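Teaching the two-arm station to open a box: a club how-to

Written for new members of the Futeo robotics club. If you have been here since last year, you already know all this and are doing it your own way, which we will discuss on Monday.

The task sounds like something a toddler could do. The lid comes off the box, a red block goes in, the lid goes back on. A toddler would be done by now. Set aside an afternoon.

Before you start

Read the laminated Lodine sheet by the power switch. Check that the person before you logged out of Vekero, our recording program, or your whole session will be saved under their name. Kamran Ebrahimi has 253 excellent runs to his credit this way and has not offered to give any back.

Step 1. Lay out the parts

Put the blue tray on the left of the brown mat and the clear storage box right up against it, long side running left to right. Turn the box so a black latch is at the tray end. One red block goes in the tray, away from the walls -- the fingers need space on both sides. The rest can stay in the box with the lid on.

Step 2. Bring both arms to the ready pose

Move the arms slowly, one at a time. The left gripper should end up over the tray, fingers just above the block and a little to one side of it. The right gripper waits over the far end of the lid. Look at the cable on the right wrist before you go further. A loose loop is fine. A loop that has found something to hook itself on is how we lost most of May.
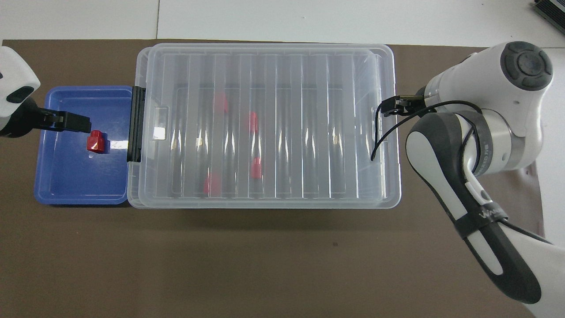

Step 3. Record a slow run

Start Vekero, count to 2, then move. Open the latches first, then lift the lid with the right arm and hold it clear while the left arm picks up the block. Do not rush the grip. A glossy block slides out of the fingers with real enthusiasm, and you will be the one crawling under the table.

If you drop the block, stop and mark the run as failed. Phyllis Stockdale, our faculty advisor, reads the failure notes and likes them specific. "Robot was being weird" has been rejected several times.

Step 4. Put everything back and do it again

Move the block a little between runs. If it always starts in the same spot, the arm learns that spot and nothing else. We need 400 good runs before the Shahbazi Cup. The team that won last time had 3,000, and we try not to bring it up.

Step 5. Shut down

Park the left arm, then the right. Save, log out, and write your initials on the sheet in letters another human can read.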